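How Two Robot Arms Share One Table

Reading time: 3 minutes

A robot arm can be very strong and very exact, but it does not know where anything is unless someone plans it out. That planning is a big part of the work in a shared workshop called Jostia, where Braulio Varela and his neighbors are building a pair of arms that can sort and lay out small electrical parts.

The first job was to give every part a home. Solenoids go in one bin. Circuit boards go in another. Bundles of wire, called harnesses, get a bin of their own. The tray in the middle is where one of each comes together. 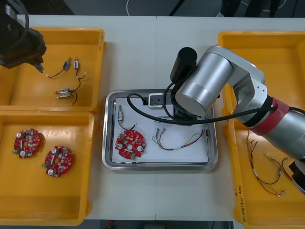
Yellow bins for the parts, a steel tray for putting them together.

A solenoid is a coil of wire in a small metal frame. When electricity runs through the coil, it becomes a magnet and pulls on a metal rod called a plunger. Many door locks and washing machine valves work this way.

The round red boards carry the small parts that control the electricity. The silver cylinders on them are capacitors, which store a little electricity and let it out again when it is needed.

Wires are the hardest thing for a robot to pick up. A board keeps its shape, but a wire bends, and it can hook onto the wire next to it. Braulio spent almost 30 evenings on wires alone. He began with just one harness in the bin and added the next one later.

Two arms can also bump into each other. The program the group wrote, named Ziria, lets only one arm into the middle at a time – the other has to wait outside until the way is clear.

Try it yourself: Put 3 bowls around a plate, with a different kind of small object in each. Ask a friend to be one arm while you are the other. Each of you may use only two fingers. Can you bring one object from every bowl to the plate without your hands touching? Now try it with a piece of string in one bowl.

Questions? Ask at the Jostia front desk | © Jostia Workshop | Back to top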